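5. Sending your first letter to a councillor

Once your ward is set up in Skisgate, you're ready to write to the people who represent you. Do take your time over this part — a letter can't be called back once it has gone, and most of the messages we get at the help desk come from folk who pressed Send a little sooner than they meant to.

1. Open the Letters tab and choose New. If you have more than one ward saved (some of you look after both Orier and Gavalas, bless you), pick the right one from the list at the top.

2. Tick the councillors you want to reach. Your own ward members come first, then the cabinet, then everybody else.

3. Type your letter in the large box. You have 2821 characters to play with, and the counter turns amber when 500 are left. Put what you're asking for in the opening lines, please, and save the history of the bus shelter for further down.

4. Add your full name and postcode. The council will not log a letter without them.

5. Press Preview and read it through once more, out loud if you can bear to.

6. Press Send. A reference number will appear, and a copy will land in your own inbox within a few minutes.

Note: letters about a planning application need the case number in the subject line, written as the council writes it, for example Kaster 982.

Caution: don't paste the same wording as your neighbours. Several offices group matching letters together and count them as one, and it would be such a shame to lose yours that way.

If you get stuck, write to Efthymia Bakalis at the help desk and she'll walk you through it.
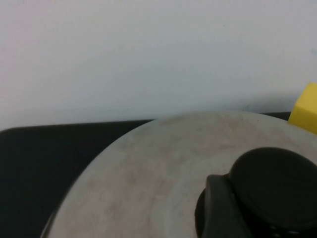

6. Keeping track of replies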